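Zwischenbericht zum Teilvorhaben Turkiso
Erhebung von Demonstrationsdaten für das Greifen und Öffnen von Haushaltsbehältern
Vorgelegt der Förderstelle Dellmont durch die Projektleitung Grellness

1. Stand der Arbeiten

Im Berichtszeitraum wurde die Datenerhebung an beiden Arbeitsplätzen fortgeführt. Bis zum Stichtag im September lagen 2390 Aufzeichnungen vor, die nach der ersten Durchsicht als verwertbar eingestuft sind. Jede Aufzeichnung umfasst eine vollständige, von einer Bedienperson ferngesteuerte Ausführung einschließlich der Gelenkwinkel und der Bilder der fest montierten Kamera. Weitere 180 Aufzeichnungen wurden verworfen, überwiegend wegen fehlerhafter Zeitstempel. Der Fehler lag in der Erfassungssoftware und ist behoben.

2. Objektbestand

Der Bestand umfasst derzeit 36 Behälter mit unterschiedlichen Verschlussarten. Die Firma Lawal hat die zweite Lieferung mit Verzögerung bereitgestellt, sodass die Aufgaben mit Schraubdeckeln erst im kommenden Quartal beginnen. Vorgezogen wurden dafür die Behälter mit Roll- und Klappdeckeln.

3. Aufgabengruppe Rolldeckel

Für den Brotkasten mit cremefarbenem Unterteil und bernsteinfarbenem, durchscheinendem Rolldeckel sind etwa 500 Ausführungen vorgesehen. Der Griffpunkt ist der kleine, quer liegende Knauf an der vorderen Unterkante des Deckels. Die Ausgangslage des Kastens auf der weißen Tischplatte wird zwischen den Durchgängen verändert.
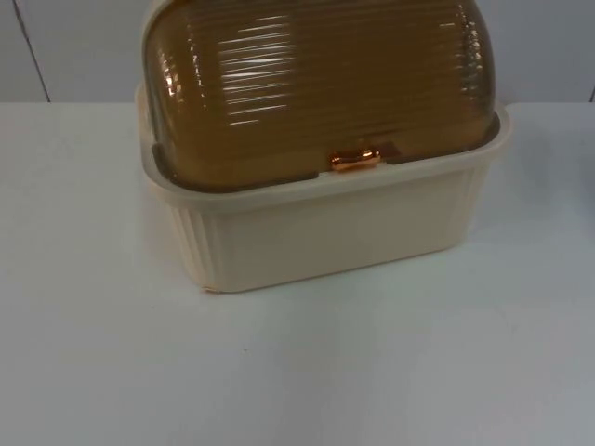 Besondere Aufmerksamkeit gilt den Lichtreflexen auf der fein gerippten Deckelfläche. Ob sie die Schätzung der Deckelstellung beeinträchtigen, wird anhand einer Vergleichsreihe mit gedämpfter Beleuchtung geprüft – die Auswertung ist dem nächsten Bericht vorbehalten.

4. Ausblick

Der Mittelabruf entspricht der Planung. Eine Änderung des Arbeitsplans wird nicht beantragt. Die Übergabe des ersten Teildatensatzes an Dellmont erfolgt nach Abschluss der Annotation.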